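About Us

Vunmont is a small bakery and lunch counter on Flandley Street. We bake in the morning, we fry before noon, and the rest of the day we pack. I write this page myself, and English is my third language, so please forgive me if a sentence is a little stiff.

How we began

My wife and I opened the shop with one oven and 17 kinds of bread, and that was too many. In the first July we went down to nine. Those nine are still on the shelf today. The round roll with the scored top was my grandfather's recipe, and it is the one that people ask for by pointing at it.

The fried things came later. A customer from the Padari offices asked if we could put a hot cutlet together with the bread, so that her team would not have to go to two shops. We tried it for one week and we did not stop.

What we pack

Most of our orders leave the shop in a paper gift bag with rope handles. We chose it after testing several plain brown bags, which were stronger but looked sad on a table. When a person brings lunch to a colleague or to a mother, it should look like a present. The printed panel on the front is by Akande, a small print house that also makes our cards.

We have a few rules for the packing, and every new person learns them on the first morning:

Bread goes in when it is cool. Warm bread makes the paper soft.

The cutlet goes in its own paper sleeve and stands upright, so the crumbs stay on the cutlet.

Hold the sleeve by the paper and never by the food.

Keep both handles free before you put anything inside. A handle which is trapped under a roll will tear when the customer lifts the bag.

The bag stays standing until it is given to the customer. We do not lay it down, also not for a minute.
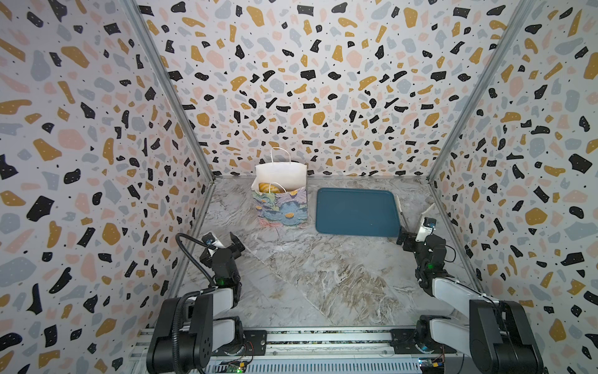
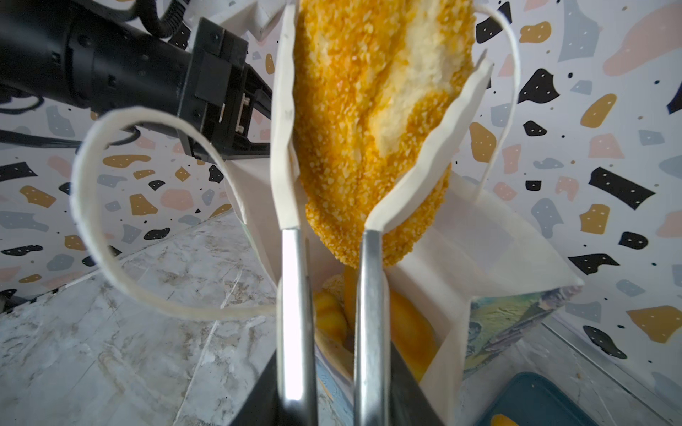
Bread and cutlet, with the paper bag.

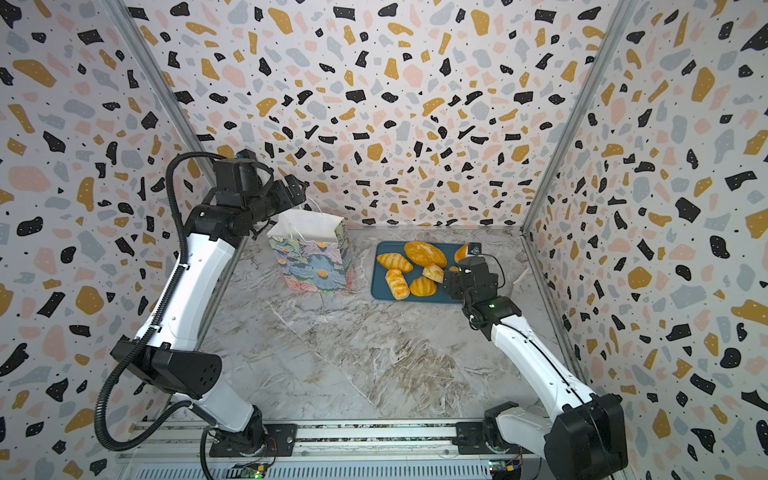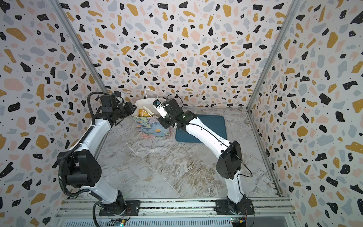

Fiachra Quinlan wrote to us after an office lunch that the bag was still on the desk a week later, with knitting in it, and that the only complaint was about the sleeve: "Please make it a little longer, my fingers got to the crumbs before I did." We have ordered the longer sleeve. It costs us more, but the letter was right.

Large orders

We can prepare up to 100 bags for one morning if we know it four days before. For such orders we ask you to choose one bread and one fried item for everybody. If some guests do not eat meat, write this in the order and we will mark those bags with a folded card.

We deliver by bicycle inside the town. For places on the other side of the river, please collect the order at the side door, where there is space to stop a car.

What we do not do

We do not make wedding cakes. We are asked often, and we always send people to the pastry shop near the station, where they know this work much better than we do. We also do not reheat food which was bought yesterday, but we will gladly explain how to do it in your oven.

The shop is closed for two weeks in July.

Page last changed: 2021-05-07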